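2018-01-03

First entry of the year, and I'm back on the rye starter because apparently I can't leave it alone. Tundale sent the new sack of flour over the break and it is a LOT thirstier than the last one. I mixed my usual paste and got something closer to mortar, so I kept adding water until it looked like the September batches (thick pancake batter, drops off the spoon in a lump). Wrote the amount on the lid in grease pencil so don't wash the lid, please!

Jar A got 60 grams of old starter, jar B got a spoonful, no scale, the way my aunt does it. Both on top of the fridge. B smelled like green apples by lunch and A still smelled like wet cardboard, so score one for my aunt.

Baked 5 small loaves from the Lo Presti recipe, the one with caraway and a bit of molasses. Pulled the first at 231 minutes after shaping, which was too soon, the crumb was gummy right up the middle. The others I let sit while I had coffee and argued on the phone with Matusbridge about the missing loaf pans. They swear the pans shipped. I swear they didn't. We'll see.

The later loaves were so much better. Dark crust, a nice crackle, and you could slice them thin without the knife gumming up. I had mine with butter and way too much salt and the rest went with onion soup at lunch.

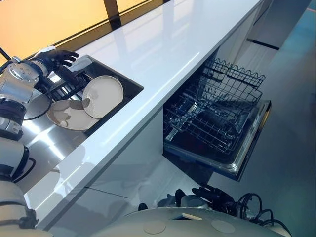
Amedeo Russo
Test baker, Gravness Bread Workshop

One plate in the sink still has brown blotches of food on it. Rye paste sets like glue too, so soak your bowls in cold water first, hot just cooks it on.

For next time: toast the caraway (I forgot again), cut the molasses by half, and try the spoonful method in both jars so I can stop blaming the scale. I also want to try an overnight proof in the back hallway, which is freezing right now and might be perfect. Need more parchment. Need those pans!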